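越境少額便の手数料の話、あるいは年末までに決まらないもの

先月号で「次回はもう少し明るい話題を」と書いたのですが、税関の話になりました。編集担当からは件名に「税」という字を入れると開封率が落ちると言われています。今号の件名に入っていないのはそのためです。

さて、少額の越境小包に1個あたり2ユーロの取扱手数料を課すという案が、ホルカ(Horka)市の港湾税務局から出てきました。対象は、市の保税地区を通って個人宛てに届く荷物です。金額だけ見ればコーヒー代にも届かないので、最初の報道もだいぶ小さな扱いでした。うちの購読者のなかでも、反応があったのは靴下と釣り具を売っている方々だけです。どちらも単価が安く、よく小分けで注文される商品です。

案の文面は全部で37ページあり、そのうち手数料の額が書いてあるのは半ページほど。残りは定義です。「小包」とは何か、「個人」とは誰か、「到着」とはいつの時点を指すか。とくに「小包」の定義は念入りで、同じ注文が二つの箱に分かれて届いた場合は二個、一つの箱に二件の注文が入っていた場合も二個と数えるそうです。どう転んでも二個になるように書いてあるあたり、起草した人の誠実な仕事ぶりがうかがえます。

反対の先頭に立っているのは通販仲介のグルディク(Grudik)です。ここは三年前、店頭販売だけに課されていた包装税に賛成する意見書を出した会社で、そのときの表題は「公平な負担のために」でした。今回の意見書の表題は「公平な競争のために」。表紙のデザインは同じです。中身は、手数料が導入されれば小規模な出店者が最も打撃を受けるという主張で、それ自体はおそらく正しい。ただ、同社が春に出店者向けの月額利用料を引き上げたときの案内文には、小規模な出店者という言葉は一度も出てきませんでした。

賛成側も負けてはいません。地元の商店会を束ねるポレヴウッド(Porevwood)商業連合は、会員170店の連名で要望書を出し、手数料を2ユーロではなく段階制にして、箱が大きいほど高くしてほしいと求めています。読んでいくと、後半で「ただし会員店が自ら仕入れる場合を除く」という一文に出会います。連合の事務局に電話で確かめたところ、それは仕入れであって小包ではないから、との説明でした。では仕入れが小包で届いた場合は、と聞くと、担当者は少し黙ってから、その場合は仕入れです、と答えてくれました。
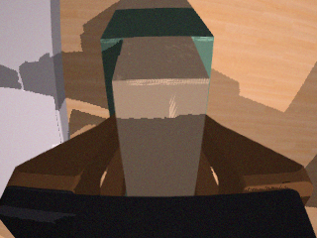

公聴会は港湾税務局の二階で開かれ、私も後ろの席で聞いてきました。発言の持ち時間は一人三分。ベルが鳴ると発言を止める決まりですが、ベルを鳴らす職員がたいへん礼儀正しい人で、文の切れ目を待ってから鳴らします。それに気づいた物流会社の代表は、最後の一文を二分半かけて話しました。接続助詞の「が」を九回つないでも、日本語にかぎらず文というものは終わらずに済むようです。

物流会社マクリッチー(MacRitchie)の立場は少し複雑です。手数料には反対、ただし徴収代行の業務には関心がある、というものです。反対が通れば荷物は減らず、賛成が通れば代行の仕事が増える。株主向けの説明としてはこれ以上のものは望めないでしょう。同社の試算では、徴収の仕組みを整える初期費用は266万ユーロ。税務局が見込む初年度の手数料収入はこれより少し多い程度で、差額がそのまま市の取り分になるかというと、そこに問い合わせ窓口の人件費が乗ってきます。税務局の資料では窓口の人員が「適切な人数」となっており、この部分だけ定義がありません。

意見を述べたなかで、いちばん筋が通っていたのはアリステア・ファーカーソン(Alistair Farquharson)氏でした。楽器の部品を輸入して修理をしている個人事業主で、ヴァイオリンの駒やら糸巻きやらを週に何度も取り寄せているとのこと。氏の話は、手数料の是非より請求のタイミングに絞られていました。荷物が着いてから受取人に請求が行くのか、注文の時点で売り手が集めるのか。前者であれば、部品代より高い手数料を玄関先で求められた客が受け取りを拒み、荷物は来た道を帰っていく。その送料は誰が持つのか。

「いま議論すべきは金額ではなく、請求書の宛名です」

会場からは拍手が出て、議長が拍手は控えるようにと注意し、そのあと税務局の課長が「宛名については今後の検討事項です」と述べました。37ページあって、です。

ところで、よその街の手数料など自分には関係がないと思っている方もいるでしょう。私もそう思いたいところですが、ホルカの保税地区を経由して欧州内に配る業者は案外多く、契約書の物流の項を見ると経由地が小さな字で書いてあったりします。海外モールに出店している方は、次の点を一度見ておいてください。

・配送条件が関税・手数料込みか、受取人払いか
・経由地の変更について事前通知の条項があるか
・受け取り拒否で戻った荷物の送料負担は誰か

三つ目は、書いていない契約書がかなりあります。書いていない場合、だいたいは出店者持ちです。不思議なもので、書いていないことの結果が仲介側の負担になった例を、私はまだ見たことがありません。

今後の日程ですが、税務局は意見の取りまとめを経て、12月の市議会に修正案を出すとしています。ただし12月の議会には予算案も港の浚渫も駐車料金の改定も載っていて、駐車料金のほうに傍聴希望が集中しているそうです。小包の手数料は議題の末尾で、時間切れの場合は翌年の最初の会期に送られます。グルディクの広報は「拙速を避けた賢明な判断を期待する」、商業連合は「一日も早い導入を」。どちらのコメントも、議題の順番が決まる前から用意されていたような滑らかさでした。

価格への転嫁を考えている方からは、いまのうちに値上げの告知を出すべきかという質問を何通かいただいています。私なら待ちます。まだ決まってもいない手数料を理由に値上げをして、あとで手数料が流れたとき、値段を元に戻す勇気のある店をあまり知りません。もちろん戻さないつもりなら話は別で、その場合は告知文に手数料のことを書かないほうがあとが楽です。

送料無料の表示についても少しだけ。手数料が受取人払いになった場合、「送料無料」と大きく書いてある商品を買った客が、玄関で2ユーロを払うことになります。送料ではなく手数料なので嘘は書いていない、という理屈は成り立ちますが、レビュー欄でその理屈が通った試しはありません。星一つがつき、商品の品質についての記述は一行もなく、返信欄で店主が区別を丁寧に説明し、それを読んだ次の客も買わずに帰る。表示の文言は、早めに差し替えの案だけでも作っておくといいでしょう。

次号では、先送りになっていた返品率の話を取り上げます。読者アンケートの締め切りも延ばしました。まだ回答が少なく、いまのところ結果を公表すると誰が書いたか分かってしまう状態です。

2025年10月30日
編集部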